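Two wrist cameras, one arm

July 10, 2025

I have had the same arm on the bench in April and again this month, and both times the part that took up my evenings was the camera. The arm does what it is told. The camera on the wrist decides what I can do with it, so I finally put the two I own through the same checks.

One is the Stemance, which cost me 60 dollars used. The other is a Kellness, which was 300 new. I wrote a small script that saves stills and logs how long each one takes to arrive. After the last session I had 3,976 files in the folder and deleted most of them.

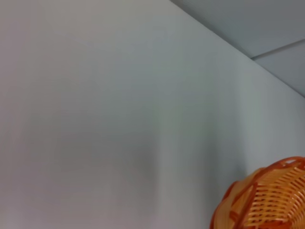

Photo: Jondbridge bench notes

Exposure is where most of my time went. With auto exposure on, a large pale area pulls the whole picture toward gray, and the tint changes from one side to the other. Locking the white balance helps, but you have to do it again when the room light changes. The Kellness keeps its settings after a power cycle. The Stemance forgets them, so I load them from a file at startup.

Cable routing matters more than I expected. I used a Rizvi clip set on the forearm and left a loop at the wrist joint. Before that, the plug worked loose twice in one evening.
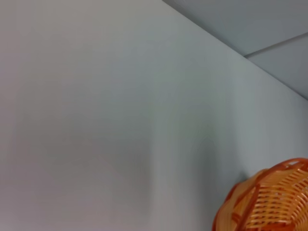
My detection code is simple. It looks for a block of strong color, draws a box around it and sends the center to the controller. An orange basket stands out well against a pale gray wall, so finding it is easy. The trouble is that with only part of it in view, the center of the box is not the center of the basket. I now throw out any box that touches the border and have the arm back up before it tries again.

I went through 711 stills by hand to check the new rule. It is slower, and I am keeping it. Next I want to try a wider lens on the Stemance before I spend any more money.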